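How to Set Up a Two-Arm Robot Demo for an Open Day

These notes cover the tabletop demo we run at the Rakent workshop every October. They assume you already have two arms that work and a person who knows how to drive them. What follows is the part around the arms: the table, the objects, the visitors and the timing.

What you need

A table that does not rock
Dark cloth for the top and a dark curtain for the back
A small set of light, unbreakable objects
Floor tape
A power strip with its own switch
A printed card with the task on it

Step 1. Pick the spot

Put the table against a wall, away from the main door. Last year 278 people came through, and the table by the entrance blocked the line for most of the morning. Leave 64 inches between the front edge of the table and the tape line. Children will lean over the tape, so measure from where their hands end up.

Step 2. Check the arms before the doors open

Run both arms through the full routine at low speed, then at demo speed. Listen for clicking at the wrist. Look over the cables and make sure none of them catch when the arm folds. Tighten the finger screws. If you use the Plileo controller, restart it after the warm-up and load the demo file again.

Step 3. Lay out the table

Choose a task that visitors can understand from six feet back. Sorting and putting away both work well. Stacking is slow and falls over. Keep the number of objects low and spread them out so each arm has room to come down. Park both arms high between runs, with the grippers open and nothing in them.

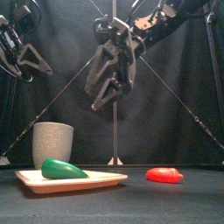
Toy vegetables are what we use for the pick-and-place task, after trying blocks and tennis balls. Bright colors read well from the back row. With the green pepper on the white tray and the red one directly on the dark cloth, people can tell at a glance which one still has to be moved. The gray cup stands behind the tray, and it is for the second task, so tell the driver to leave it alone at first.

Step 4. Run the demo

Read the card out loud, start the run, and stop talking until it is done. Questions go at the end. Plan on 5 minutes per group, including questions. If an object drops, let the arm try again once, then stop the run and reset by hand with the power off.

Step 5. Shut down

Park the arms, switch off at the strip, and wipe the fingers with a dry cloth. Pack the objects in the Stosora box along with the card. Write down any faults the same evening.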